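Zwischenbericht September — Aufenthaltsbereich Quezada, Trandton
An: Tuva Tangen
Von: Damilola Osagie

Kurz der Stand, Rest folgt mit der Abrechnung. Möblierung im Erdgeschoss steht, runde Tische grau, Holzstühle dazu. Teppich bleibt vorerst der graue, Austausch war im Antrag eh nicht drin. Ausgegeben bisher 1.664 Euro, davon 593 für Reinigungsmittel und Tücher. Klingt viel, ist aber der Vorrat für das ganze Halbjahr.

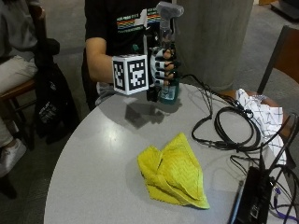 Reinigung der Tische läuft jetzt über die Nutzer selbst, nicht mehr über die Abendrunde. Pro Tisch ein Satz Material, nach Gebrauch zurück in den Schrank. Bewährt hat sich Sprühflasche klar, Inhalt blaugrün, dazu das gelbe Mikrofasertuch — so erkennt man sofort was zusammengehört. Die weißen Tücher mit dem schwarzen Gittermuster nur zum Nachtrocknen, bitte nicht mischen beim Waschen. Steht auch im Aushang, wird aber noch nicht von allen gelesen.

Offene Punkte: Kabel. Liegen zu oft quer über den Tischen, dann wird drumherum gewischt und die Ränder bleiben klebrig. Angebot von Vorkus für Kabelhalter liegt vor, 452 Euro inkl. Montage. Würde ich gern noch aus dem laufenden Topf nehmen, brauche dafür eine kurze Freigabe per Mail.
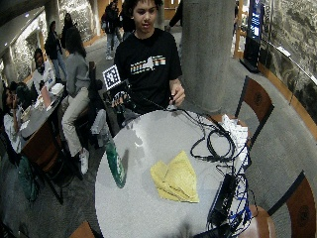

Außerdem Ablage für Taschen — die hängen momentan an den Stuhllehnen, bei vollem Haus wird es eng zwischen den Tischen. Haken wären die billige Lösung, Regal die schönere. Preise hole ich noch ein, Brultonby hat sich bis heut nicht gemeldet.

Gesamtrahmen 2.563 Euro wird nach jetzigem Stand gehalten, auch mit Kabelhaltern. Belege sind gescannt, zwei fehlen noch (Tücher, Nachbestellung), reiche ich nach sobad sie da sind.

Nächster Bericht dann mit Fotos von der Ablage, falls bis dahin montiert.

D. Osagie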